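会分积木的那台机器，要有人天天伺候

Plisa 给客户看的介绍材料里有一句话，说 Gatti 工位“部署之后基本无需看管”。我对“基本”这个词一向过敏。做设备报道这些年，凡是说明书里写着“基本”的地方，底下多半压着一个人的半天工时。所以二月里我去 Celtberg，没约销售，也没约研发，只要求跟着负责日常维护的人待一阵子。

接待我的是 Analyn Pangilinan。她的工作台在工位背后，台面上摊着内六角扳手、扎带和半卷绝缘胶布。她问我想看机器跑得好的时候，还是跑得不好的时候。我说都行。她说那就从早上开机看起，这段时间演示视频里从来不放。

Gatti 的任务说出来谁都懂：两条机械臂，一堆散放的塑料积木，按颜色分到几只白色料盒里，蓝的归蓝的，红的归红的，黄的归黄的。四岁小孩会做，做得还比它快。Plisa 的说法是，分积木是练手，练的是抓取杂乱物体的本事，将来可以换成别的东西。将来的事我没法核实，我能核实的是现在。

现在，开机要 11 步。Analyn 把步骤写在一张塑封的纸上，挂在型材立柱背面，用油性笔改过好几回。先查急停，再查线，再给控制板上电，看指示灯；接着两条臂分别回零，左边先，右边后，中间要隔开，免得在料盒上方碰头。回零之后夹爪全开全合各走一遍，听声音。她真的是侧着耳朵听。我问她听什么，她说夹爪减速的时候如果有“嗒”的一下，当天就别指望了，先拆开看齿。

“厂里给的流程里没有听这一项吧？”

“没有。给的流程只有四步。”

从四步变成十几步，中间差的那几步都是出过事以后加上去的。先隔开再回零，是因为有一回两条臂同时动，腕部的线圈钩在了一起，扯松了一个接头。查线放在上电前面，是因为有人上了电才发现一根线压在安装板底下。她讲这些事的时候没什么情绪，像在讲小区里哪个井盖松。

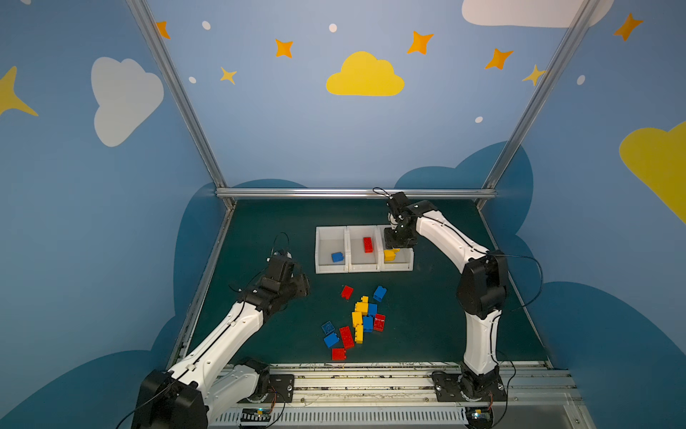

真正花时间的是安装板。两条臂都固定在工位前沿的同一根横梁上，螺丝吃在型材的槽里。这种装法便宜，拆装快，挪位置也方便，问题也出在方便上：能挪的东西就会自己挪。臂每一次加速、每一次急停，力最后都落到那几颗螺丝上。Analyn 每个 Monday（她的排班表是英文的，我照抄）拧一遍，用扭力扳手，拧完在螺丝头和板子之间画一道漆线。下回来看漆线错没错开，错开了就是松了。

我问错开一点有什么关系。她在纸上给我画：底座转过去一丁点，臂伸到最远处，夹爪那头就偏出去好几毫米。一块小积木本来也没多宽，偏几毫米，手指就从捏住侧面变成了戳在顶上。戳在顶上，轻则抓空，重则把积木弹飞，弹飞的积木要是滚进横梁边上的线槽附近，就得停机用镊子去夹。

这段话我后来拿去问 Plisa 的售后。对方的答复是系统带视觉闭环，小幅偏移会自动补偿。我回头转告 Analyn，她说会补偿，前提是相机自己没歪。

相机这件事值得多说几句。Gatti 有固定的相机，腕部还各有一个小的。固定的那只还算太平，麻烦的是腕部的。它跟着手一起跑，一起抖，一起撞。它看出去的画面里永远有自己的两根手指，黑的，磨砂面，手指在画面里的位置就是她判断相机有没有松的依据。她存了一张刚标定完的画面，每天开机后叠在实时画面上比，手指边缘对不齐，就拆下来重紧、重标。重标一次，顺利的话一顿午饭的工夫，不顺利的话就别吃午饭了。

还有光。工位三面有墙，墙漆成浅蓝，画着云和星星，颜色很热闹。Plisa 的人跟我解释，花哨的背景有助于让模型不那么挑环境。也许吧。我站在那儿想的是，一家卖自动化设备的公司，把机器放进一间儿童房似的小格子里，再宣布它能适应真实世界，这中间还隔着不少路。Analyn 对墙没有意见，她有意见的是台面反光。灯一偏，台面上就浮出一大片亮，亮的地方颜色发白，橙红和红就容易混。她试过换灯罩，试过把灯挪远，最后是在架子上做了个记号，规定灯只能放在记号那里，谁动了谁放回去。

台面本身也在变。深绿色的面，新的时候很匀，现在到处是擦痕、白点子和模糊的道子。手指刮的，积木磨的，清洁剂留下的，都有可能，她也说不准各占多少。我问这影不影响识别，她说暂时没看出来，但她建议过换一块，建议交上去，还没有回音。
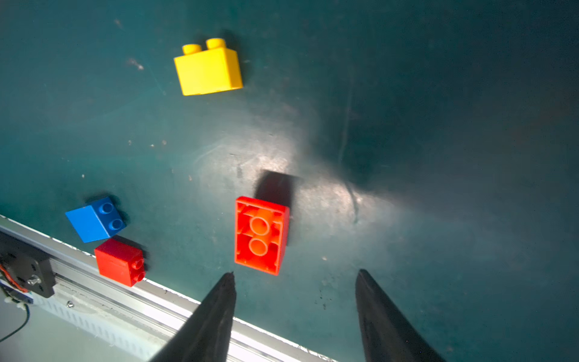 Condel 杂志社 车间与设备报道组

积木的姿态是另一门学问。正着躺的好抓，立着的要从上面下手，侧躺的最烦人，凸点朝一边支着，手指合拢时先碰到凸点，一推，它就转。底朝天的也有讲究，空腔朝上，里面那几根筒和筋会在画面里显出一圈一圈的暗影，早先的版本常常把腔壁当成外壁，一根手指插在里面，一根夹在外面，提起来倒是提得起来，放的时候松不开。Analyn 管这叫“戴戒指”。现在少多了，她说，可没绝迹。

靠边的更麻烦。贴着前沿型材的积木，机器够得着，但臂要往回折，腕部的线在那个角度绷得最紧。她看线磨损，先看的就是这一段。护套起毛就换，不等破皮。换下来的线她不扔，剪成一截一截，绑别的东西用。

我在那里看了两个上午。平心而论，它分对的时候居多，放进料盒的动作也比我预想的轻。Plisa 对外报的数字是连续 2,207 次抓取无人工干预。这个数我问了三个人，得到三种关于“干预”的定义。售前说，没人按急停就算没干预。研发的一位工程师说，没有人工修正抓取点就算。Analyn 的定义最窄：手没伸进去过。按她的定义这个数是多少，她不肯讲，只说她自己有本子，本子是给自己看的。

我能写的是我亲眼所见：第一个上午，她的手伸进去三回。一回是拨开两块咬在一起的积木，一回是把灯往记号那里推了推，还有一回是用刷子扫横梁。横梁上老有碎屑，线头、塑料末，也不知道哪来那么多。扫横梁算不算干预？按售前的算法当然不算，机器又没停。可要是没有人扫呢？我问了，没有人试过，或者试过的人不愿意跟记者讲。

这就是我对这一整类设备的不满所在。账面上省下的是一个分拣的人，账面外添上的是一个看护的人，后者的手艺还更难找。会分积木的人满街都是，会听夹爪减速声音的人，Celtberg 眼下只有一个。她去年休假，替班的同事照着塑封纸做，每一步都做了，第三天右臂的肘关节报过热。后来查出来是线扎得太紧，臂往前伸的时候线不够长，电机一直跟线较劲。塑封纸上写着“检查扎带”，没写多紧算紧。现在写了：能塞进一根小指。

替换件也是一笔糊涂账。夹爪的手指算耗材，Plisa 的手册说寿命“视工况而定”，等于没说。Analyn 这边是满 1,000 小时就换，不管看上去好不好。她给我看过换下来的一副，指尖内侧磨得发亮，拿在手里几乎觉不出差别，装回去抓小块的积木却会打滑。手册上没有这个期限，是她自己试出来的，Plisa 后来把它写进了一份内部的维护建议，没有署她的名字。我问她介意不介意，她说她更介意换手指的时候要先卸线夹，线夹的螺丝头又浅，拧几回就滑牙，这件事她反映过，新一批的还是老样子。

也该说句公道话。跟十年前那些一动就要叫厂家的封闭柜子比，Gatti 坏了，懂行的人自己能修。架子是铝型材搭的，板子露在外面，亮不亮灯一眼就看见，哪根线通到哪里，顺着走一遍就知道。Analyn 喜欢这一点。她说前一份工作里修机器先要填单子，等人来开锁，锁开了，人家还站在旁边看着你，现在至少扳手在自己手里。不过露在外面也有露在外面的坏处，线槽的盖子她劝过好几次要装，装了散热会不会差，没有人给过准话，于是一直敞着，碎屑就一直往里掉。

至于这个工位值不值，Celtberg 的管理层给我算了一笔账，投入、折旧、电费都有，维护人工那一栏按每天半小时计。我那两天掐过表，光早上开机到第一块积木入盒，就用了超过 5 个半小时的十分之一，之后的零碎还没算。我把这个告诉了算账的人，他说会更新表格。

上礼拜我打电话去问更新了没有，接电话的是 Analyn。表格的事她不清楚，台面倒是批下来了，新的，还是深绿色。她正发愁换台面要把前沿横梁松开，横梁一松，两块安装板的漆线就全得重画，两条臂和腕部相机也得从头标一遍。她让我别挑那几天去，去了也只能看她趴在地上拧螺丝。我说那正好，我就想看这个。日子还没定下来。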